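Robotics and Machine Learning > Reading papers and results

Is a 75 per cent success rate on a table-tidying task worth anything?
Posted by Dekilano

I'm trying to decide whether to build on a method our group has been sent by the people behind Drommont. It's a two-arm policy trained by imitation, 288 demonstrations, and the headline number is 75 per cent success on clearing plates and small bits off a tabletop. The write-up is thin. It doesn't say how many trials, and it doesn't say what counts as a success. The task list has the left arm on plates and the right arm working at the dish rack, with pens and a cup going on the shelf rack at the back.

What bothers me is how tidy the start positions look. I can't tell if the policy has learned to find a plate or has learned where plates tend to be. Their baseline got a lot less, but it was trained for 2000 steps and they never say how long their own was trained for. Would you trust this enough to spend a month on it? 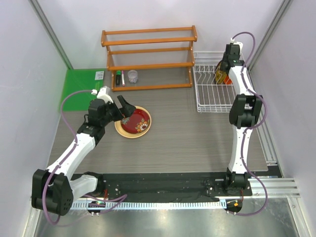 Replies

Posted by Roda

A month, no. A couple of days, maybe.

A success rate with no trial count is close to useless. Three out of four is 75 per cent. Write to them and ask for the raw tally, split by object, along with the rule they used for scoring. I've seen "success" mean the gripper closed on the thing, and I've seen it mean the thing ended up where it was meant to go and stayed there. Those are very different papers.

Then ask how the start positions were chosen. If a person put everything back by hand between runs, the plate will have drifted a little each time, but that isn't a proper test of position. You want starts drawn at random over the part of the table the left arm can reach, written down before the run, with the same list used for the baseline. Ask as well if any of the test plates were in the training set. A plain plate and a patterned one, or one with a second dish sitting in it, may look quite different to a camera policy, and a grip at the rim is a different job when there's something inside.

The 2000 steps would put me off more than anything else. If their own model had longer, the comparison tells you nothing. Retrain the baseline yourself on the same 288 demonstrations before you touch their method – it's the cheapest check you can do and it may well close the gap.

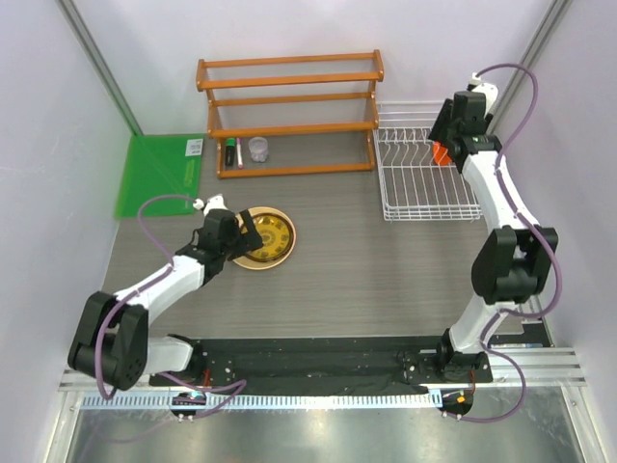

Left gripper at the rim of the round plate, right arm over the dish rack.

A still like that can't tell you if the lift came off, so get full videos of the failures. If they only have clips of the good runs, I'd leave it there.

Posted by Hayat

we tried something similar, worked ok for us. just run it and see

Posted by Hayat

Sorry, that was a bit short. We ran ours with 5 random seeds and the spread between them was bigger than the gain we were hoping to show. So if Drommont is reporting one seed I wouldn't read much into it either way. Ours was a single arm though, so the numbers won't carry over.

Posted by Dekilano

Thanks both. I've asked for the tally and the failure videos. The first answer was that the scoring was "by eye", so the month is off for now. I'll retrain the baseline on Wednesday if the machine is free and post what I get.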